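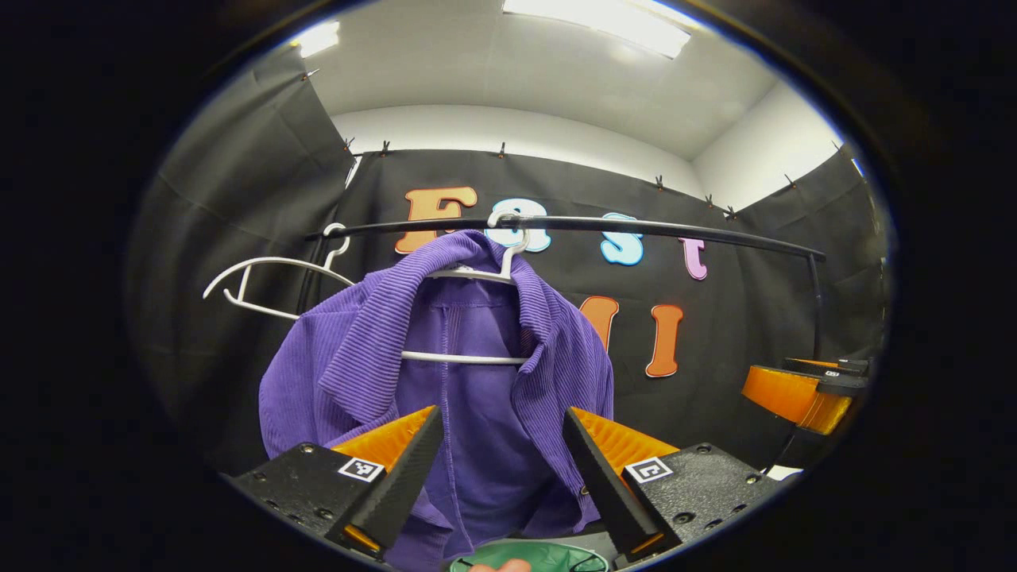 Purple corduroy shirt on a white hanger, black rail.

Datasets > Rovano > Closet > README

# rovano-closet

Hanging shirts on a rail, plus the taking-down. Notes are short, will fill in later.

## Whats in it
- 97 episodes, 14 garments
- 5 people, 3 rooms
- one garment per episode, start to finish

## Labels
`hung`, `bunched`, `slipped`, `dropped`. Bunched = on the hanger but collar or shoulders folded over. Still counts as hung for the totals, see Kristýna's sheet.

## Known problems
- corduroy and plain cotton share one fabric code, split comming in v2
- buttons not labeled
- empty hangers left on the rail, not annotated

Labels: Kristýna Kubíček, Kayode Akpan. Fixes to Kayode pls.

Last updated: January

We use cookies to remember your settings. Accept | Manage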